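Search reports
Enter keyword or project code
Go

Wuldale Household and Shop Tasks Programme
Interim progress report to the Plattner fund, second reporting period
Prepared by Catherine Aitken, technical lead
September 2024

1. Purpose of this report

The fund asked us in May for a plain answer to one question: which routine chores in a home or a small shop can a machine now be left to do without a person standing over it? This report gives the position at the end of the second period. It covers work at the Breritz site only. The Plornholm site reports separately.

2. Work completed

The task list agreed with the fund has 23 chores. They run from sorting cutlery and folding tea towels to refilling a shelf, wiping down a counter and changing the pads on polishing tools. Demonstrations are recorded by people using hand-held grippers, and the control policy is then trained on those recordings and run on the arm.

We hold 929 usable demonstrations. Recordings were rejected where the gripper left the working area, where the operator used the free hand to help, or where the object had been put back in the wrong starting position. The last fault was the most common and has been dealt with by a change to the reset sheet.

3. Results by type of chore

Rigid objects of known shape. Placing mugs, tins and boxed goods is dependable on a clear surface. On a crowded shelf it is not, and most failures are collisions with a neighbouring item on the way out. The arm does not notice that it has knocked something over and carries on with the next step.

Flat cloth. Tea towels are folded to a standard a shop would accept if they start flat. From a heap, the machine spends most of its time looking for a corner. A person finishes the same job well before the arm has made its first fold.

Wiping. Coverage is good and pressure is uneven. Dried marks are passed over as though they were clean. We do not regard this chore as solved, although it looks convincing on video.

Soft and bulky objects. This group was added at the fund's request and is the weakest. The fingers close on pile or padding before they reach anything firm, so the reading from the gripper motor suggests a secure hold when there is none. Lifting then pulls at the fibres and the object tips or drops. Closing harder helps with some items and crushes others.

4. Change to the approach for soft objects

Annelies Brunner has rewritten the operator instructions for this group. The main change is that the approach is now made low and with the fingers shut, and they are opened only when the operator has judged where the firm part of the object lies. The earlier recordings, which came down from above with the fingers open, will be kept but given less weight in training.

A buffing pad is the reference object for this work – it has a thick wool rim and a flat backing, and the two call for different handling. The starting position for the new recordings is pad on the table, backing upwards, closed fingertips just short of the wool.

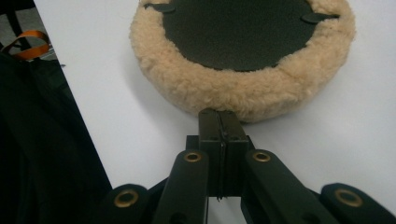 5. Supervision

No chore on the list has yet been run unattended for a full working day. In the longest trials one member of staff watched 3 arms at once, which was manageable for boxed goods and unworkable for cloth. Any estimate of labour saved should take this into account. At present the machine moves the work from doing to watching, and for several chores the watching takes longer.

6. Risks

Replacement finger pads are on a long lead time, and wear has begun to affect the grip on smooth items. Recordings made with worn pads are marked as such. There is also a risk that results from a tidy bench will not carry over to a real kitchen or stockroom. We have asked for access to a working shop and await a reply.

7. Next period

Record the soft object group again under the new instructions. Repeat the crowded shelf trials with a check after each pick. Begin work on detecting dried marks. We ask the fund to agree to 4 additional weeks for the soft object work, at no added cost.

Related reports
Wuldale: first interim report
Plornholm: shelf refilling trials
Reset sheets and starting positions, revised
Notes on finger pad wear

Contact the programme office | Copyright Wuldale Programme | Back to top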